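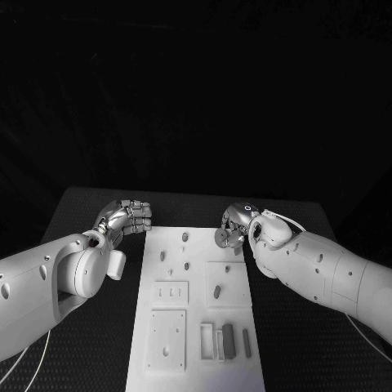
The flu vaccine is free for older people and for small children in Flendar, but every winter many families do not come for it. My project is about the reminder letter which these families receive, and about what they understand from it. The letter is written by the health office, and the Younis clinic also sends its own paper on the same matter, so the family gets information from both directions. In Flendar the two papers did not agree, and this became the main subject of my report.

## Question of the project

I wanted to know three things at the start, but my supervisor, Driss El Idrissi, advised me to keep one question only. The final question is: *after reading the reminder, does the reader know where to go, when to go, and who in the family should get the vaccine?*

I did not study if the vaccine works. I also did not study if people should trust it. Many people wanted to talk about this with me, and I listened, but I am a student of communication and I have no medical training. When somebody asked me a medical question, I gave them the phone number of the clinic.

## How I worked

I spoke with 16 families. Some of them live in Flendar and the others live in Zendholm, where people use the same clinic but have to take the bus. I visited each family 2 times. In the first visit I gave them the official letter and asked them to read it in their usual way, at the kitchen table or standing by the door. Then I asked them to tell me the content in their own words. I did not correct them.

In the second visit I brought a new version. I had prepared 3 versions of the letter:

- **Version A:** the official letter, with no changes.
- **Version B:** the same text, but the place and the opening hours are moved to the first lines.
- **Version C:** a short letter in everyday words, with a small table for "who" and "where."

Every family saw version A first, and later one of the other versions. I know that this order is a weakness of the method. A person who reads a letter on the same subject for the second time will understand more, even if the letter is equally bad. Mr. El Idrissi told me this before I started, but I had already made the appointments, so I kept the plan and I mention the problem in this report.

The conversations were mostly in the evening, after six o'clock. I took notes by hand. I did not record the voices, and I do not use any names of the families.

## What the families told me

The most common difficulty was the phrase "eligible persons in the household." Many readers believed that it meant the person whose name is on the envelope. In one home the letter was addressed to the grandmother, so the parents put it on her bed and did not read it. The small child in this home could also get the vaccine, but the parents did not know it.

The second difficulty was the place. The health office letter says "your local vaccination point." The paper from the Younis clinic says "the side entrance." It is the same place, but no reader could know this from the papers. A man in Zendholm told me that he went last winter to the town hall, waited there in the corridor, and then went home. He was not angry. He said that perhaps he had read it too fast, and he asked me if I would like more tea.

The third difficulty surprised me. Several people mixed the flu vaccine with Grotirine, the throat syrup which is sold in the pharmacy near the bus station. The reason is probably the poster in the clinic's waiting room, where the syrup and the vaccine reminder hang side by side and have almost the same blue color. One mother said, "We already took the blue one." I needed some time to understand that she meant the syrup. I wrote this to the clinic, and they answered me politely that they would look at the poster.

## Results for the versions

Version B helped with the place. The families who read it could tell me where to go, and most of them could also tell me the opening hours without looking at the paper again. But they still had the same trouble with the question of who should go, which is natural, as the sentence about the household was not changed.

Version C was the easiest for the readers. They found their own age group in the table very quickly. However, a few older readers did not like it. They said it looked like an advertisement and they would maybe throw it away. One woman held it next to version A and told me that the official one "has more respect." I think this is an important comment. I had spent all my attention on the words and I had not thought about the paper, the stamp and the signature.

## Problems during the work

In December many families were busy or had sick children, and I had to change the appointments often. The bus to Zendholm was also a problem, as the last one back leaves early. For this reason some second visits were shorter than I wanted, and my notes from these visits are less complete.

I also made a mistake in the first print of version C. The lines of the table were so thin that our printer lost one of them, and two age groups looked like a single group. I printed it again before I showed it to anybody.

## Recommendations

1. The health office and the clinic should use the same name for the vaccination place. "Younis clinic, side entrance" is enough.
2. The words "eligible persons in the household" should be replaced with the groups, for example "children and older people who live in your home."
3. The table from version C can be used, but on the official paper with the stamp and the signature.
4. The envelope should be addressed to all the people in the home.
5. The vaccine poster should hang on a different wall from the Grotirine poster, or have another color.

I sent these recommendations to the health office with a copy of the letters. A secretary confirmed that they received them. The next reminder is still being prepared, and I have offered to read the text before it is printed.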